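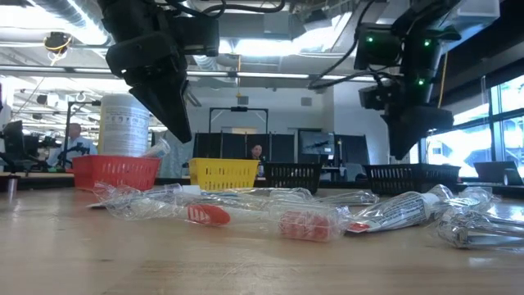 *Red, yellow and black baskets, with wrapped toothbrushes and toothpaste still to be put away.*

# Sorting small toiletries into mesh baskets

Spare toothbrushes and travel-size tubes pile up fast in a shared house. At Okbridge we keep the bathroom stock for 36 rooms, and most of it used to sit in one deep drawer. You had to dig for a razor and you usually found four tubes of toothpaste first. Small open baskets fixed most of that. The same method works for a hall closet or the shelf over a washing machine.

## Before you start

Clear a table and put everything on it. Don't try to sort inside the drawer. Spread the items out so nothing is lying on top of anything else, and turn the labels up if they have dates on them.

Line the baskets up along the back of the table, within reach. Leave a hand's width between them so you can lift one without knocking the next.

Leave the wrappers on. A toothbrush in its sleeve stays clean in storage for as long as you need it to, and a loose one picks up dust and hair. If a sleeve has split, put that brush in the cleaning bucket for grout and faucets.

## What goes where
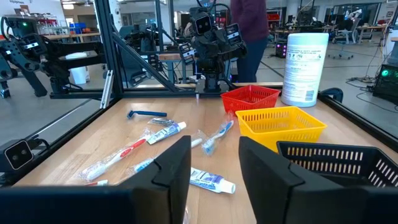
Sort by who will be looking for it and how often. We use one color for things people ask for every week (toothbrushes, small toothpaste) and another for things they ask for now and then (razors, full-size tubes). Black baskets hold the overflow. Any split will do if everyone in the house knows it.

- Lay toothbrushes all the same way, bristle end toward the back.
- Stand tubes on their caps if the basket is deep enough. Otherwise lay them flat, oldest in front.
- Keep razors by themselves, with the head covers on.
- Flatten long plastic bags and throw them out as you go. They take up more space than what was in them.

Wipe the baskets before you fill them. A disinfecting wipe does the floor and the rim, but the slots need an old brush and warm soapy water. Let them dry upside down on a towel.

## Choosing baskets

Get straight sides if you can, and check the size of the slots. Wide ones let thin handles poke through and catch on the next basket. Measure the shelf first and take 2 inches off the depth for your fingers.

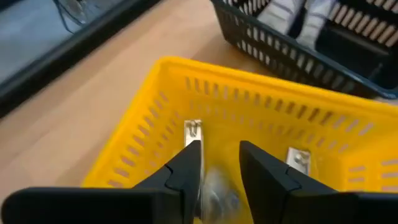 Kunach wrote in to say that yellow baskets are the easiest to check at the back of a dark closet, and that black ones should stay on the front shelf, where there's light to see what has dropped to the bottom.

We have since moved our black ones forward. Restock in January, when the drawer is at its emptiest, and check the dates on the toothpaste then too.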